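Flurneo opens its hand-held gripper kit to small buyers

Flurneo, a maker of hand tools for robot training, has started taking orders for its two-handed gripper kit from small labs and packing firms. Until July the kit was sold only to customers who signed up for a full year of support.

The kit lets a person do a job with grippers in place of bare fingers, so that the movements can be recorded and later used to train a robot arm. Flurneo has been promoting it for work with soft packaging, such as snack bags and thin plastic film.
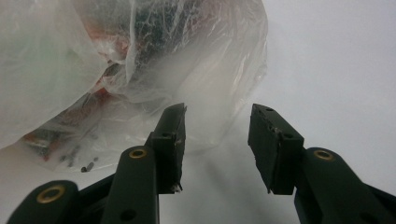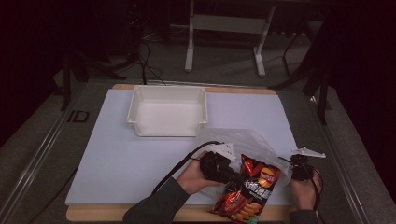 Soft packaging is a common sticking point for automated packing lines. A carton keeps its shape when it is picked up, and a vision system can usually find its edges. A bag folds and slides, and clear film reflects light in ways that change with every small movement. Many lines that run cartons without staff still have people handling bags at the end.

Flurneo's offer is aimed at those stations. The standard package contains 2 hand-held grippers, a set of spare finger pads, cables, recording software and a carrying case. Buyers supply their own computer and work table. A rental plan is also available, with a minimum term of 4 weeks.

"Most of the people who call us have one task in mind," said Liv Bråten, product lead at Flurneo. "They have a bag or a pouch that their current machine drops, and they want to know if it's worth training something to do it. They don't want to sign a yearly contract to find that out."

Bråten said the company changed the sales terms after a trial with Cunlow, a contract packer that fills mixed snack orders for offices and vending routes. Cunlow workers recorded 258 bag-handling runs over the course of the trial. Of those, 33 were thrown out, mostly for dropped recordings and loose cable connections. The rest were passed to Cunlow's own engineers, who are using them to train an arm at the firm's Clokham site.

Cunlow has not said when the arm will go into regular use, and it has not released any figures on how well it performs.

The cable faults led to one change in the kit. Units shipping now have a locking plug at the gripper end, and earlier customers can ask for the new cable at no charge. Bråten said a cordless version has been discussed but is not on the schedule. Batteries would add weight to the hand, she said, and testers were already reporting sore wrists after long sessions. The manual now tells users to stop for a rest every half hour.

Finger pads are the main running cost. They are treated as a wear part and are sold in pairs. Flurneo does not give a fixed service life for them and advises users to check the edges at the start of each shift. A worn pad can still hold a box without trouble, according to the manual, but may let thin film slip. Pads should be changed on both fingers at once.

Training for new users is included in the purchase price and takes one morning. It covers fitting the pads, checking that both grippers are recording, and labeling finished runs. Rental customers get the same material as a video course and can book a live session for an added fee.

Flurneo will not be alone in this part of the market. Friesen, which makes conveyor equipment, began renting out a similar recording set earlier this year. The Friesen set has a single gripper and is meant for pick-and-place work with one hand. It costs less to rent, but opening a bag, or holding one steady while something is done to it, generally takes two.

Bråten said the two-handed design was the reason Cunlow chose the kit for its trial. She added that it also makes the recordings harder to use, as both hands have to be matched in time and a fault in one spoils the run.

The software saves recordings in an open file format, and customers keep full rights to them. Flurneo asks rental users if they are willing to share runs with the company, but sharing is off by default and does not affect the price.

Orders are being taken through the company's sales office, with prices given on request. Delivery is currently quoted at 4 weeks for purchased kits. Rental sets ship sooner when stock allows, and a deposit is charged on the grippers and returned after inspection.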